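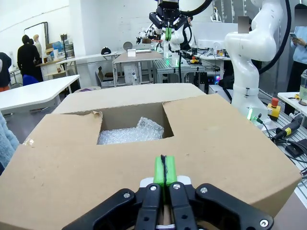
Households in Trerkine will be asked to sort their parcel packaging before leaving it out, under new rules that start in November. The district council says cardboard now fills the recycling lorries well before the end of most rounds, and that too much of it arrives with the contents of the original delivery still represented in some form. A big tan box with crumpled bubble wrap stuffed inside it counts, for the council's purposes, as two kinds of rubbish, and the plastic will have to come out. Boxes must then be flattened and put in the blue sack.

Home | News | Council | Travel | Letters

Bin day gets stricter for parcel lovers
7 August 2025
By the Prutside Courier news desk

The change follows a trial on the Prutside estate, where 500 homes were given a leaflet, a blue sack and, in a few streets, a second leaflet correcting the first. Rejected loads fell during the trial, the council says, though complaints about leaflets rose.

Bubble wrap, air pillows and the little foam peanuts that get everywhere will be taken at 12 drop-off points, most of them in supermarket car parks. The contract for emptying them has gone to Dostard, the firm that already looks after the district's bottle banks and is known locally for starting at dawn.

Tape may stay on. Labels may stay on. Pizza boxes remain a matter of conscience – clean lids are welcome, greasy bases are not, and the council would rather people tore them in half than rang up to ask.

Anyone who leaves out a full-height box will find it still there in the evening, wearing a yellow sticker. After three stickers a household gets a letter, which will arrive in an envelope that can go in the blue sack.

Traders have 21 days to comment on the plans. Szilágyi, the homeware shop on the High Street, has already offered to take back its own boxes, and has asked customers to stop bringing everyone else's.

We use cookies to improve your visit. Accept all | Manage settings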